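Subject: Re: [sim-demos] How many examples before it's worth training?

Hi all,

Izzati Ngui wrote:

> We're just getting going with Foltusa here and I have 3 questions for
> anybody who has been at it longer. First, how many demonstrations do
> you collect before you bother to train? We have 300 of one task and I
> can't tell if that's plenty or nothing. Second, do you keep the bad
> ones? Third, do you collect in a whole house or just the one room
> where the task happens? Our renders get slow as soon as we load more
> than a bedroom, and my boss thinks the rest is decoration.
>
> Thanks in advance, and sorry if this is all in the archive. The search
> box gives me an error.
>
> Izzati

Welcome, Izzati! The search box gives everybody an error, so ask away.

On the count, 300 is a fine place to try a first training run, mostly to find out what's wrong with your data. We did ours at 300 as well and the arm learned to go to the middle of the table and hover there. Every one of our starts had the object within a hand's width of the same spot, so of course it did. We threw the lot away (that hurt) and started over with the objects shuffled at each reset, and the next batch was already a lot better at the same size. We're at 2000 now, spread over 16 tasks, and I'd happily trade half of them for more variety in the tabletop ones. So before you collect another 300, plot your start positions. If the plot is a blob, fix the resets first.

On the bad ones – keep them, but put them in their own folder with a note. I used to delete anything where the grasp slipped. Then we wanted to train a success checker and had nothing to show it except successes. Now whoever is driving presses F at the end if it failed and types a few words, like "knocked clock" or "closed too early". It takes a couple of seconds. The one kind I do delete is where the driver stopped to answer the phone and the arm sits still for ages, because the model will happily learn to sit still too. Trimming those by hand is a pain, and if somebody has a decent script for finding the long pauses, please post it. Ours cuts off slow careful approaches along with the phone calls.

Whole house or one room, this is where I disagree with your boss. We tried bedroom only, and it was fast and lovely, and then the first time we asked for anything that went through a doorway the policy had never seen a doorway. Doors are the worst part of our set by a mile. A half open door fills up most of what the camera gets, everything past it is dark, and the floor changes color at the threshold. You want a lot of that in there. What we do now is load the whole house but only turn on full lighting for the room in use and whatever you can see into from there. Datgate has a setting for this under the scene options, in with the texture stuff where you'd never look. It brought our render times back to something I can live with.

Also, leave the clutter in! I had a long argument about this on the Brosaseo list back in March and I still think I'm right. Toys on the bed, things lying on the floor, all of it. Your driver will work around it without thinking, and that is just what you want recorded.

One thing you didn't ask – write down who drove each one. Two of our drivers come in from opposite sides for the same object, and mixed together it made a mush that came in from neither. Splitting by driver took an afternoon and it would have been free if we'd had the names in the file from day one. Ginting's format has a spare text field that works fine for it.

A bathroom doorway and a bedroom table, both from the house we're collecting in at the moment:

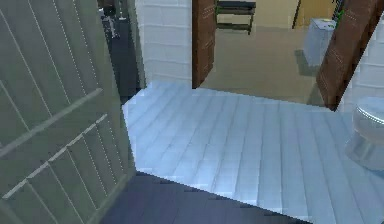
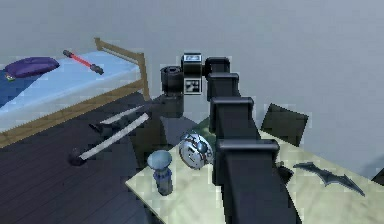

sim-demos Digest, Vol 16, Issue 3

Oh, and on the second one, check your marker size in the config if you're using a square tag up near the wrist like ours. Our file had the size with the border and the tracker wanted it without, and every pose came out a bit too far away. I spent ages blaming the camera.

If you want our reset script, write me off list and I'll send it over. The comments are a mess and it expects a folder name with a space in it, so read the top few lines before you run it.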